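The covered market at Lindness opens at 6 in the morning, and by seven the light is already coming through the roof. Chi-keung Choi designed that roof to be seen from below. It has 369 panels, each tilted a little toward the north, and on clear days the stalls sit in an even gray light with very few shadows.

The old market hall was a brick shed put up in stages. The town wanted it gone. Choi's office, Chow, talked the council into keeping the east and south walls and building inside them. The new columns stand well clear of the brick and carry all the weight. A narrow walkway runs between the two, and traders use it to move stock.
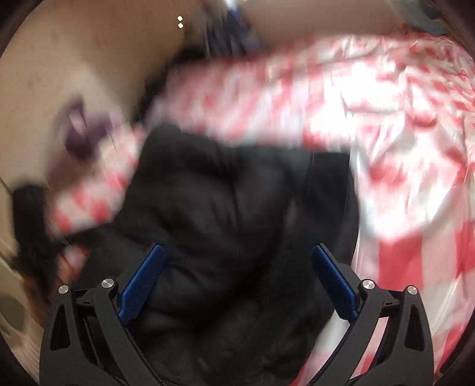
A two-finger gripper with blue pads, and dark fabric between them.

The floor took longer than the roof. The site slopes toward the river, and the first plan had steps at both ends. Traders with carts objected, and they were right. The final design is one long ramp, so gentle that most shoppers don't notice it. Drains run under the aisles and can be lifted out by hand for cleaning.

There is room for 745 people at the busiest hour. Rents went up in September, and a few of the older stalls moved out to Jurkmont Street, where there is no roof but the pitches are cheaper. Choi says he would have liked more small stalls and fewer large ones. The council chose the mix.

Upstairs, a reading room looks down on the fish counters — a strange pairing, but the seats are usually taken.

Print this article | E-mail this article

Related
A bus station for Putix
What to do with empty mills
Brick walls worth saving

Contact us | Copyright, all rights reserved | Back to top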